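Tumik Teaching Station: Frequently Asked Questions
Updated 22/01/2023

Thanks for all the questions since the Holloway open day! We got a lot more of them than we expected, so we've put the ones that keep coming up on a single page. If yours is missing, use the form on the contact page and we'll add it.

What is Tumik?
Tumik is our shared setup for teaching a pair of robot arms by showing them what to do. You don't write code. You drive the arms through a task, the system records everything, and later a model is trained on those recordings. Then comes the best part, when you sit back and watch the arms have a go by themselves.

How do I drive the arms?
There are two ways. You can take hold of the arms and guide them by hand (we call this hand mode), or you can sit at the desk and use the two small lead arms, which the big ones copy as you move. Most people start in hand mode because it feels natural right away, then switch to the desk and never go back.

Do I need any experience?
None at all! We've had people who had never touched a robot pick it up in one afternoon. If you can use a pair of kitchen tongs with each hand, you have a head start. Gamers tend to be quick, but so are knitters, and we love that.

How long does it take to get good?
Your first 19 demos don't go into the training set. They are practice, so drop things, bump things and get it all out of your system. After that you'll notice your hands slowing down and smoothing out, and the recordings get much nicer to learn from.

How many demos does a task need?
It depends on the task. For our simple cup handover we got useful results with 140 demos, which surprised all of us. The Undbridge sorting task is a whole different animal. We have 3795 recordings for that one, and 3280 passed review and went into training.

What happens to the ones that don't pass?
They stay on the server with a tag that says why. The usual reasons are a long pause in the middle, a hand reaching into the workspace, or the operator starting before the recorder did. A fumble followed by a good recovery is welcome! The model needs to see how to get out of trouble too, so please don't stop the recording just because something slipped.

Where should the arms be when I start?
Bring both grippers in toward the middle of the table, just above the surface, with a little gap between them. Keep them empty.
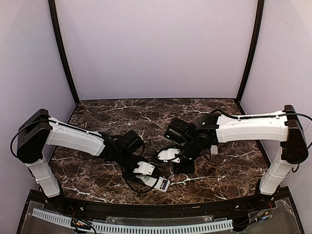
Hold that pose until you hear the tone, then begin. Starting from nearly the same place every time makes a big difference, especially with two arms that have to share a small space. It also saves you time on review day, when every odd start has to be looked at by a person.

Can the two grippers hit each other?
They can, and the software will slow them down if they get too close, but it won't always catch a light tap. Let one arm lead and the other wait. If they do touch, back away slowly, press Discard and start over. It happens to everyone.

One arm feels heavy or lags behind the other. What should I do?
Stop and run the zero routine from the Zoltico panel. It takes a minute and fixes most of it. Still heavy? Leave a note in the log and go to another station. Please don't push through it, as a laggy arm teaches laggy habits.

Can I bring my own task?
Yes, please do! Send us a short write-up of what you'd like the arms to do and which objects you'd use. Small, light and dry things work best. The next round of new tasks opens in May.

Can I see what my demos taught the robot?
You can. Each trained model lists the sessions that went into it, and you're welcome to come in for the test runs. Seeing a robot make the same little wrist turn you always make is a thrill, and we still grin every time.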